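Favden 潜水中心招聘:开放水域教练一名,兼职泳池助教两名

发布日期:2022-07-02
工作地点:Skiltotthorpe,码头旁边那栋漆成蓝色、又被海风漆成灰色的两层楼

先把丑话说在前面。本店门口的海,夏天能见度还过得去,冬天您伸直胳膊,基本上就和自己的手告别了。如果您的职业理想是穿着短裤站在白沙滩上,给游客讲小丑鱼的家庭关系,请把简历投给纬度更低的同行,我们会衷心祝福您,并且有点嫉妒。

还在看?好,往下说。

我们是谁

Favden 开在一间旧渔具仓库里,现有全职教练三人,气瓶若干,压缩机一台。压缩机脾气很大,每天早上要先哄一哄。我们教初级开放水域、进阶、夜潜和干衣专长,也接一些替人捞东西的零活,捞得最多的是手机,其次是结婚戒指。戒指的主人通常比手机的主人平静。

老板叫 Alby Baxter,教了半辈子潜水,至今坚持手写潜水计划,字迹只有他本人和店里的老会计认得。您入职后会慢慢学会,大约需要一个冬天。

我们要找什么样的教练

持有有效的开放水域教练证书,任何主流体系都行,店里已经有两派人在为体系优劣吵架,您来了可以当第三派。

至少记录过445潜。数字看着古怪,来历是这样的:上一位教练离职时,日志正好停在这一页,Baxter 认为接班的人不应该比他少。我们劝过。

有干衣经验,并且愿意在干衣漏水之后继续保持礼貌。

急救和供氧证书在有效期内。过期的请先去续,不要寄一封解释信给我们。

能教大人,也能教大人的孩子。根据本店经验,孩子学中性浮力要快得多,大人则需要先花一节课讲述自己年轻时游泳有多好。

会开小船者优先。会修小船者,面试时请坐到前排。

泳池助教

两个名额,不要求教练资格,有潜水长或者救援潜水员证书即可。工作内容是在水里托住慌张的人,在岸上数配重,以及把二十件湿透的防寒衣挂起来,再把其中十九件从地上捡起来重新挂。每次泳池课四小时,通常在傍晚。池水温度由市政泳池决定,我们多次去信表达过看法。

您每天会做什么

早上检查装备、灌气、看海况,然后向学员解释为什么今天去不去要听海的。中午吃饭,地点多半是船上,姿势多半是站着。下午下水。傍晚冲洗装备,填日志,回答“鲨鱼怎么办”。这片海域的鲨鱼只有胳膊那么长,见人就跑,但这个问题您每个星期都会听到,请准备一个不带叹气的答案。

每年一月我们关店检修。全职教练这段时间照发底薪,任务是拆洗调节器和互相忍耐。

待遇

教练岗位按月发底薪,另加课时费和出海补贴,具体数额面谈。我们不写“上不封顶”,因为顶就在那里,抬头能看见。

助教每次泳池课报酬为243克朗,当晚结清。

全职教练可以住店里二楼的单间,房租象征性收一点。房间能看到海,也能听到压缩机。

装备按成本价购买,店内进修课程免费。入职满两年,送一次 Wihongi 沉船线路的船宿。那条船沉得很有格调,三十米出头,驾驶舱还是完整的。

不太合适的情况

认为检查潜伴装备是新手才做的事。认为上升速度是建议。喜欢在水下给学员惊喜。这三种请不必投递,您的胆量我们已经领教过了,是从别人身上领教的。

如何申请

把简历、证书复印件和最近十潜的日志页交到前台,或者通过 Turno 排班平台上的本店页面提交,搜索店名就能找到。日志请不要重新誊写,有水渍的我们看着更亲切。另附一段话,讲一次您决定不下水的经历,长短随意。这一段我们读得最仔细。

助教申请人不用写这段话,改为写明每周哪几个傍晚有空。请写真的有空的。

收到材料后我们会回信,无论结果如何。回得慢,多半是都在水里。
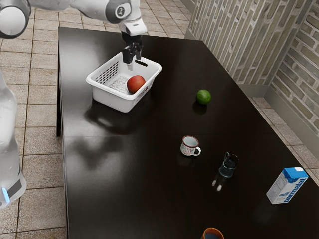
面试安排

教练面试分两部分。上午在泳池,您给我们上一节课,Baxter 扮演学员。他会忘记开气瓶、把面镜戴反,并且演得十分投入,请按真学员对待。下午如果海况允许,一起潜一次,深度不超过十八米,不考花样,只看您怎么做简报,怎么照看潜伴,怎么结束这一潜。

助教面试只在泳池进行,自带泳衣和毛巾,其余装备店里提供。尺码请提前告诉前台,报真实尺码,防寒衣不讲情面。

面试当天管一顿热汤。路费凭票报销,从火星来的除外。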